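Search products, guides and forum
Go

Plamidetti 6: package and dependency manager for build servers

By Oliwia Brzozowska
February 10, 2024
28 comments | 591 shares

Plamidetti is a command line tool that installs, updates and removes the libraries your project needs. It keeps one lock file for every project, and it reads this file each time before a build begins. If a library in the lock file is missing from the machine, Plamidetti downloads it from the Clandach repository or from a mirror that you define yourself.

Version 6 can work completely offline. You prepare a bundle on one computer, copy it to the server, and run the install command with the bundle path.

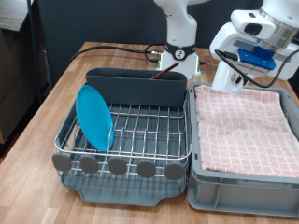

What you need before installing

The tool runs on 64-bit Windows and on the common Linux distributions. It needs the Muli runtime, which the installer adds for you if it does not find it. Administrator rights are necessary only for a machine-wide install. For a single user, please choose the "current user" option and the files will go to your home folder.

If you have version 5 already, do not remove it first. The installer reads the old settings and moves them to the new location. Your mirrors and access tokens are kept, but the download cache is built again, so the first build after the update will take longer.
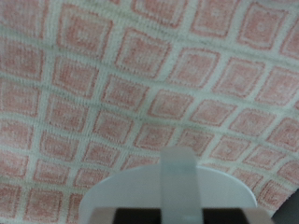

The size of the cache can be limited in the settings file. When the limit is reached, the oldest packages are deleted first, except those which are written in a lock file on the same machine.

Licenses

The single user edition is free. The team edition is sold by Trerbridge and includes private mirrors, an audit log and support by email. One team license covers 28 build agents. For a larger number please write to the sales department before you order, as the price is then calculated differently.

The public catalog contained 1,902 packages when version 6 was released. Packages that were marked as old in September can still be installed, but Plamidetti prints a warning and writes the name of the package to the log.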